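Most of what gets passed around about hand-held grippers is folklore. Wipe the pads with this, oil the pivots with that, shake it before you switch it on. I keep a pair going for folding and bed-making work, and I have tried most of the advice. Some of it holds up. A fair amount of it costs money and does nothing.

These are the tips I still use. Your tool may differ, so if the maker's sheet says otherwise, follow the sheet.

## Pads first

When a gripper starts dropping cloth, people reach for the screwdriver. Leave it alone. Clean the pads.

Lint packs into ridges, and a packed ridge is a smooth surface. Use a dry, soft toothbrush and brush along the grooves. Then a cloth dampened with water and one drop of dish soap, then a second cloth with plain water. Let them air dry. That's the whole job.

Gemechu Mamo swears by rubbing alcohol and has told me so many times. I tried it for all of February on one pad and used soap on the other. I couldn't feel a difference, and the soap doesn't stink up the room. I also stay away from anything sold as a "grip restorer." Sosberg sells one in a tiny bottle. My pads felt tacky for an evening and then collected more fluff than before.

Fabric softener is the real trouble. If the sheets you practice on come out of the wash silky, some of that ends up on the pads. Wash practice linens without it.

## Pivots and screws

Don't oil the pivots on a tool that works around bedding. I know every workshop person will disagree. Oil holds dust, dust turns to paste, and the paste comes off on a white pillowcase. If a joint feels gritty, blow it out with a hand bulb (the kind for camera lenses) and work the fingers open and shut a few times. If it still feels gritty, take it apart. Squirting something in only hides it.

Screws do come loose. Check them with the right size driver and stop when they are snug. I used to put thread locker on everything until Wubit Nigatu had to free one of my screws for me and was not polite about it. Now I use it only on a screw that has backed out twice.

Dust on the outside of the links is harmless. Wipe it when you feel like it.

## Try it on a real bed

A bench test proves that a gripper can pick things up off a bench. I don't put much stock in it. A flat sheet on a mattress is harder, as there's hardly an edge to pinch and the mattress gives when you press.

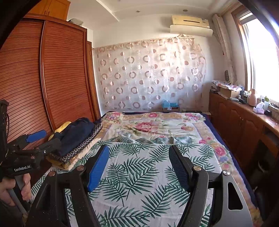
**Do the two grippers have to be matched before you use them together?**

They should close with about the same squeeze, and that's as far as I'd take it. Pinch a folded pillowcase in each one and tug. If one lets go well before the other, clean its pads and try again, then look for a loose screw. Matching them any closer than that is a hobby.

My own test goes like this:

1. Lay a sheet flat and pinch up a fold in the middle. Lift it a hand's width and hold.
2. Do the same at a hem, where the cloth is thicker.
3. Switch to a blanket.
4. Let go each time and watch the pads. Cloth that hangs on after the fingers open usually means soap left on the rubber.

If it passes the sheet and fails the blanket, look at how wide the fingers open before you blame the grip. Something may be caught in the linkage. I once pulled out a length of sewing thread wound so tight I took it for part of the joint.

## Counting cycles

Desta Woldemariam logs every open and close and changes pads at 300. I went the other way and ran one set until it failed, which came at 821. I don't offer that as a rule either. Denim and towels chew pads up, thin cotton hardly marks them. Look at the ridges under a lamp. When the tips are rounded over compared with a new pad, change both sides together.

Spare pads from Vanitz cost me 42 dollars for a set. A cheaper set from Prarach fit just as well but tore at the mounting hole, so the savings went in the trash. Ayantu Hadgu has had no trouble with hers, and she may have gotten a better batch.

## Putting it away

- Store with the fingers open. Pads left pressed together can take a dent.
- Keep it off the windowsill. I doubt sun ruins rubber as fast as people claim, but heat under glass can't help.
- Skip the fitted foam case. A shoebox and an old T-shirt do fine.
- Wipe the handle too. Hand lotion travels from there to the pads faster than you'd think.
- Write the date of the last pad change on masking tape and stick it inside the box lid.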